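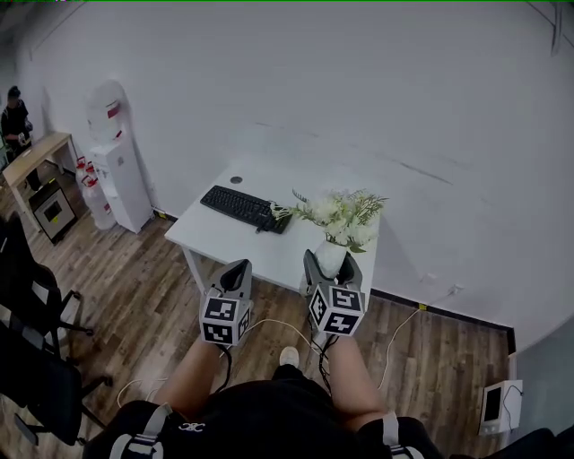

White desk with a keyboard and a vase of white flowers.

Unit 2: Setting Up a Place to Study
Reading time: 4 minutes

Course notes by Marjatta Lahtinen, Losutness Evening College

Most students in this course study at home after work. The notes for this unit cover where to work and how to divide the time.

Place. Use the same spot each time if you can. A small table is enough. Keep the phone in another room, and put away bills and mail before you start.

Light. Daylight should come from the side. A window behind a screen makes the eyes tire sooner. In the evening, use a lamp as well as the ceiling light.

Time. Plan blocks of 60 minutes, with a short break in the middle. Write down what you will do in each block: "read chapter 2" is a usable plan, "study" is too vague. Stop when the block ends, even if the work is going well, and note where you left off.

Review. Go over class notes the same evening. Cover the page, say the main points out loud, then check what you missed. Rereading alone feels easier but less of it stays with you.

For next class: keep a log of your study blocks and bring it with you. Theresia Schwaiger will collect the logs at the start of the session. Late logs are accepted until the end of July.

Related items
Unit 1: Why We Forget
Unit 3: Taking Notes by Hand
Unit 4: Reading a Long Chapter
Study log (blank form)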